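Chapter 4
Lending a Hand: How a Robot Is Shown a Task

If you have ever taught a child to lay a table, you will know that you don't begin with a lecture on forks. You stand behind the child, put your hand over theirs, and move the fork to where it ought to go. After a few goes you let the hand lead a little, and after a few more you step back and put the kettle on. Much of what we shall be doing in this chapter is a version of that, and I would ask you to keep the picture of it in your mind through the drier pages, of which there are (I am sorry to say) a few.

In Chapter 3 we wrote our movements out as lists of positions, and those of you who did the peg exercise at the end will remember how long it took. Three students in my first class at Lurstead spent a whole January afternoon on it, and had a very tidy program by teatime, and then somebody nudged the peg board. Showing a robot what to do is a kinder way of working, though it brings troubles of its own, and we had better look at both sides.

4.1 Two ways of showing

The first way is to take hold of the arm. The motors are set so that the joints give when you push them, and you walk the gripper through the job while the machine keeps a record of every joint as it goes. We call this hand guiding. It is pleasant to do and easy to explain to a visitor, and you can feel through your own fingers when the gripper has touched something it shouldn't. The drawback is that you are in the way. Your sleeve passes in front of the cameras, your weight is on the elbow of the arm, and the recording holds a robot being pulled about by a person, which will never be quite the same as a robot moving by itself.

The second way is to work from a distance. You sit to one side with a controller of some kind – a pair of handles, or a smaller copy of the arm which the larger one follows – and the robot moves under its own power from the start. This is usually called teleoperation, and it is the way we shall use most. What you lose is touch. A beginner on the Prastia handles will often squeeze far too hard, having no notion of how hard they are squeezing, and will look round at the rest of the group in dismay when the cup folds up. Please don't be cross with yourself over this. Everyone does it, and I did it in front of a dean.

4.2 What the robot sees while you are showing it

Students are often surprised by how little of the room comes into the recording. You, sitting at the handles, can see the whole table, the door and the clock. The camera at the wrist sees a patch of table and its own fingers, and that patch changes with every movement you make. If you want the robot to learn from what it sees, you must get into the habit of asking what was in that view when you decided to move.
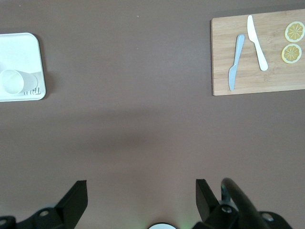
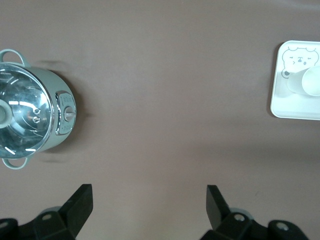
Figures 4.1 and 4.2. Two views from a wrist camera, each with a cup lying on its side in a white tray. Figure 4.1 (first) also has two knives on a cutting board; Figure 4.2 (second) has a lidded pot at the left.

Spend a minute or two with these before reading on. In both, the gripper fingers stand open at the bottom of the view, and there is a good stretch of bare table between the things you might want to handle. Now look for the cup. In the first view it is up at the left and its mouth faces left, while in the second it is over at the right with its mouth towards the right. A person hardly notices such a difference. A learner that had only ever been shown one of the two might well reach for the wrong side of the table, and it would do so with great confidence.

Notice too that both trays run out of the view. The operator may know perfectly well where the far rim is, but from the wrist camera alone that knowledge isn't to be had.

4.3 How many showings are enough?

I wish I could give you one number. My colleague Kumudini Selvanayagam, whose course notes this chapter leans on heavily, asks her groups for 60 showings of a simple pick-and-place before they train anything at all, and 300 before they complain to her about the results.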